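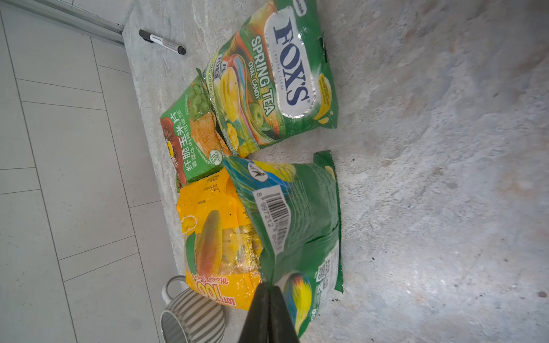 My miles, my airline, and the letter I almost threw out

Posted 2 March 2020

I have been flying Lallia for eight years now, mostly to see my sister, and I've been fond of it the way you get fond of a diner with bad coffee. The planes are small, the seats are a funny shade of mustard, and if you go often enough the gate people start to ask after your family. So when an envelope came with both the Lallia name and the Palliria name printed on it, I had a sinking feeling before I even found the scissors.

Palliria is buying them. I suppose plenty of you saw it coming (Burgi Hollenstein told me as much last fall and I waved her off, so Burgi, if you're reading, you were right). The letter took two pages to tell me how excited everybody was, and then down in the small type on the second page it got around to the miles.
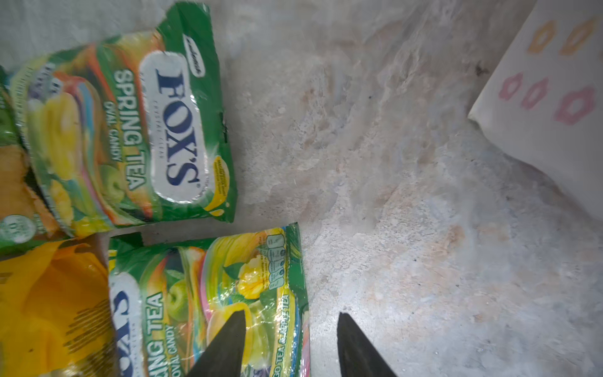

What happens to the miles

I have 3124 of them, which won't get a person very far, but I earned them on some pretty bumpy afternoons and I'd like to keep them. As I read it, Lallia miles move over to Palliria's program one for one, except the ones that came from partner flights, and those go into a separate pot that can only be spent on upgrades. Now, I have never upgraded anything in my life. I called to ask if mine were the partner kind, and the young man was very sweet and had no idea. He said I'd hear back within 24 hours. That was last week.

Dénes Bárány, who used to share an office with me and reads contracts for fun, went through the whole thing over lunch with a pencil. His advice was to take a screenshot of my account page before the two websites are joined up, and to save the old confirmation emails too. I did both that same evening! It took longer than it should have, mostly my own fault for having three email addresses.

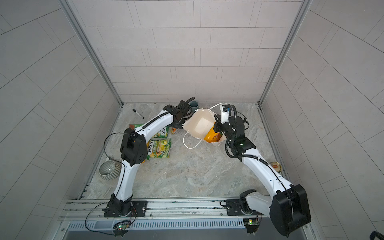 Two white arms side by side on the rail.

The part that bothers me more is the route. Flight 1906 is the only nonstop to my sister's, and the letter says schedules will be "reviewed for overlap," and I've lived long enough to know how those reviews tend to go. Palliria already flies there, but through their big hub, with a layover long enough to read a novel and start on a second one. Two airlines on one route meant somebody had to be a little bit nice to me about the price. With one, I can't see why they'd bother.
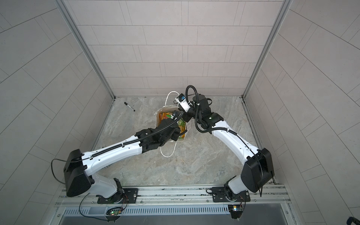 Johanna Koller wrote in the comments on my last post that she went through the same sort of thing with another small carrier, and that her fare stayed put for a year and then crept up every time she looked. I hope hers was a special case. I also wrote to the regulator, who is taking comments on the sale through the end of March, and I kept it to one page, just the route and what I paid on it each spring. You don't need to be a lawyer to send one in. There's a web form, and it let me attach my old receipts.

Anyway, I've booked the nonstop for Easter while it's still there, window seat, left side, so I can watch the lake come up. If any of you had partner miles and got a real answer on the phone, please tell me which number you called.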